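# 社区义诊点捐药和接收流程,讨论一下

发帖:Malou Damgaard
2020年11月21日

上次在 Dalsgaard 安置点做义诊,有几箱捐来的药最后没发出去,想把流程重新理一遍,大家有经验的请直接说。

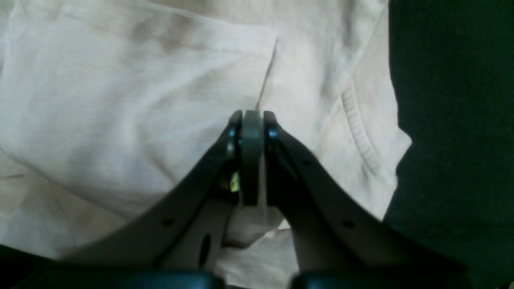 **Bent Nørgaard**
先问一句,没发出去的是哪几类?如果是抗生素和降压药,处理办法完全不一样。我们五月那次也剩了,剩的基本是降压药,原因是没有人负责后续随访,医生不愿意开长期用药。

**Malou Damgaard**
主要是降压药,还有一批儿童糖浆。糖浆是 Lidico 捐的,到货时离失效期只剩两个多月。降压药是零散收来的,有的连外盒都没有。

登记到的病人一共1591人,按当天的分诊单,大多数是皮肤问题、腹泻、咳嗽和关节痛。量过血压的人里偏高的不少,但医生只给了转诊单。

**asger_hviid**
没外盒的药一律不收,这条应该写在捐赠须知第一行。我在 Clorach 那边管过两年药房,散装药收进来以后,登记、核对、销毁花的时间比发药还多。销毁还要钱,按公斤算。

至于糖浆,两个多月不算太短,关键看你们下一次义诊是哪天。如果一个月内还有一次,可以留着。如果没有,就转给当地卫生站,让他们先用。

**kartoffel_81**
我不太同意“一律不收”。我们那里是镇上居民自己送药过来,你说不收,他们下次连纱布和绷带都不送了。我们的做法是先收下,当面不拒绝,回去再分拣。

**asger_hviid**
当面不拒绝,等于把问题搬到仓库里。送药的人以为药已经给病人用了,其实进了销毁桶。这样对捐赠人也不诚实。你可以收纱布、绷带、体温计、口罩,同时说明药品只收未拆封、有批号、有效期够长的。讲清楚了,一般人都能接受。

**kartoffel_81**
你们是药房,有柜台有人解释。我们是周末摆两张桌子,后面排着队,没有那个条件。

**Darragh Scanlon**
两边说的都有道理,不过我觉得楼主的问题不在接收,在需求清单。你们事先有没有给捐赠方一份清单?

我参与的几次,凡是清单提前三周发出去的,剩余都很少。清单不用复杂,一张表就行:

- 药品通用名,不写商品名
- 剂型和规格
- 需要的数量,还有最多能收多少
- 到货时的最低剩余有效期
- 联系人和收货时间

“最多能收多少”这一栏很多人不写。不写的话,企业会把手上库存最多的那种给你送一车来。

**Malou Damgaard**
清单发过,但是只写了“常用药”,没写数量。这是我们的问题。Lidico 那边问过一次要多少,当时没人能答,对方就按自己的库存发了。

**Miroslava Karpenko**
我当天在分诊台,补充几点。

第一,糖浆发不出去有一部分是因为剂量要按体重算,可是秤只有一台,放在登记处,抱孩子的家长要排两次队。好几个家长排到一半就走了。

第二,翻译不够。发药窗口那里只有一个会当地话的,用法讲一遍要好几分钟。后来改成在袋子上画太阳和月亮,表示早晚各一次,快了很多。

第三,转诊单写的是区医院,从安置点过去车费来回要21块。我问过几位老人,都说不会去。所以量血压这一项,我个人觉得如果后面接不上,就不要放在义诊里做。

**Bent Nørgaard**
第三点我反对。量血压几乎没有成本,有人高到需要当天处理,不量就发现不了。五月那次我们当场送走了两位。

随访接不上是另外一件事,应该去解决车费,或者请区医院的护士每月来一次。

**Miroslava Karpenko**
我没说高危的不管。我说的是给几百人量完,告诉他们偏高,然后什么也不给。有位老太太拿着转诊单来问我,这张纸能不能换药。我不知道怎么回答她。

**Bent Nørgaard**
那就把标准定死。超过某个数值的当场由医生看,安排车送。中间那一档登记姓名和帐篷号,交给卫生站。正常的不发单子。这样你手上的转诊单会少很多。

**Miroslava Karpenko**
这样可以。前提是卫生站答应接这份名单。

**laoyu**
插一句,名单涉及个人病情,交接的时候要有签字,别发群里。我们这边出过事,一张带姓名和诊断的表格被转得到处都是,后来很多人不肯再登记真名。

**Malou Damgaard**
同意。上次用的是纸质登记本,义诊结束锁在办公室,目前没有外传。交接我会单独写一条。

**Darragh Scanlon**
问下预算。车费如果由你们出,按什么人数算?

**Malou Damgaard**
手上能动的是3000,包括药袋、打印和饮用水。车费没有单列。Jorkel 那边说可以提供一辆面包车,一个月一次,司机我们自己找,油费也是我们出。

**Darragh Scanlon**
面包车比发车费好。发车费你没法确认人到没到医院。有车的话,早上统一出发,下午统一回来,医院那边也可以提前留号。建议先跟医院挂号处谈好,否则一车人到了以后还是要排队,当天看不完。

**kartoffel_81**
发车费也有发车费的好处,有人想自己挑时间去,家里有小孩走不开。我们是看完病拿着医院盖章的单子回来报销,没有谁不认账。

**asger_hviid**
报销制要病人先垫钱。安置点里很多人手上就没有这笔钱。

**kartoffel_81**
我们那里金额小,情况可能不一样。

**Bent Nørgaard**
回到药的问题。没发完的降压药现在放在哪里?温度有没有人看?

**Malou Damgaard**
放在 Dalsgaard 办公室的铁柜里,没有温度记录。糖浆也在里面。

**asger_hviid**
那先做三件事。买个温度计放进柜子,每天早晚记一次。把没外盒的单独装袋,写上“不得发放”。剩下的按有效期排,最早到期的放最外面。清点时两个人在场,都签名。

没有温度记录的那段时间怎么算,去问卫生站的药师,不要自己判断。糖浆尤其要问。

**laoyu**
夏天铁皮屋里的柜子能到四十度,这个季节应该好一点,但还是问清楚。

**Miroslava Karpenko**
清点我可以参加,周末都行。另外下次能不能多借两台秤?一台放分诊台,一台放发药窗口。家长不用来回走。

**Malou Damgaard**
秤我去问卫生站借。根据大家说的,先整理成下面这些,有不对的请继续改:

1. 需求清单提前三周发,写通用名、规格、数量上限和最低剩余有效期。
2. 散装、拆封、无批号的药不接收,纱布、绷带、体温计照收。
3. 血压分三档处理,中间一档的名单签字后交卫生站。
4. 就医用 Jorkel 的车,每月一次,出发前跟医院确认号源。
5. 药柜每天记两次温度,清点两人签名。
6. 分诊台和发药窗口各放一台秤,药袋统一用图示。

**kartoffel_81**
第2条我保留意见。建议至少在现场放一个回收箱,写明“过期和拆封药品回收,不再发放”。居民有地方放,你们也不用一个个解释。

**asger_hviid**
回收箱可以,箱子要上锁,别让小孩伸手进去拿。还要先确定谁来收走,多久收一次。

**Darragh Scanlon**
第1条加一句:捐赠方超量发货的,运回费用由对方承担。提前写进去,后面省很多口舌。

**Bent Nørgaard**
这句话写给企业没问题,写给居民就别用了。

**Malou Damgaard**
好,清单分两个版本,企业一份,居民一份。回收箱的事我周一问卫生站,他们本来就有销毁的渠道,看能不能一起拉走。药师那边的答复拿到以后我贴上来。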